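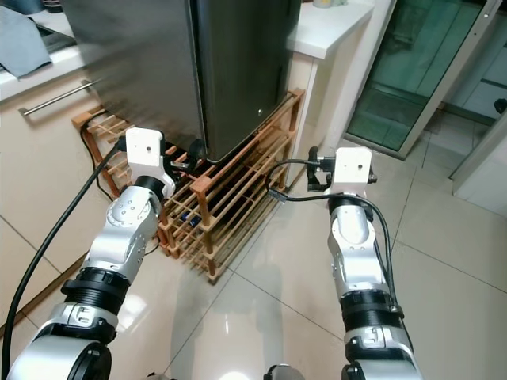

Şengül Şimşekoğlu told me on my first morning that I'd never last till January, and she said it while handing me my name badge, so I figured it was a kind of welcome. I was the new night aide at Kendar House. I was 21, I'd been fired from a car wash, and the ad had said no experience needed. Turned out they meant it!

Kendar had two floors and 28 rooms, and my half was the upstairs hall, the one that smelled like floor polish and toast. Who makes toast at two in the morning? Mr. Umali, room 22, that's who. He'd been a ferry pilot most of his life and his body still kept the old shifts. He'd come down the hall in his robe and his good shoes and ask me what the river was doing.

I didn't know what to say the first time. We were 400 miles from any river he'd ever worked. So I told him it was nighttime and he should go back to bed, which is what the binder said to do, and he looked at me like I'd spit on the deck. He went back to bed, all right. Then he rang his call bell every ten minutes till breakfast.

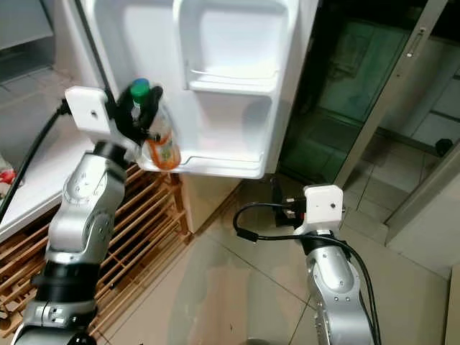

You could just tell him, Şengül said when I complained about it at shift change. Tell him what? Tell him what the river's doing, she said, and she zipped up her coat and left me standing there with the laundry cart.

So the next night I had it ready. He came down the hall, good shoes and all, and I said the river was high and a little muddy – some wind out of the west. I'd made it up in the supply closet. He thought it over and asked about the landing at Gitus. I said I hadn't heard. He said well, find out, son, and went to make his toast.

After that I gave him a report every night. I got pretty into it, to tell you the truth. I put in fog. I put in a barge with a bad engine, and then I had to remember the barge (it was called the Urel, and he never once forgot where I'd left it). Some nights he corrected me. You don't get fog with a wind like that, he'd say, and I'd say you're right, sir, I read it wrong.

His daughter came up for the holidays and stayed late, and she was sitting in the hall when he walked out and asked me. I got so embarrassed. There I was with my clipboard, telling a grown man about a barge. But I did it, I gave him the whole thing, water level and all, and he nodded and went off toward the kitchen.

She didn't say anything for a bit. Then she asked if the engine on the Urel ever got fixed, and I said they were still waiting on a part.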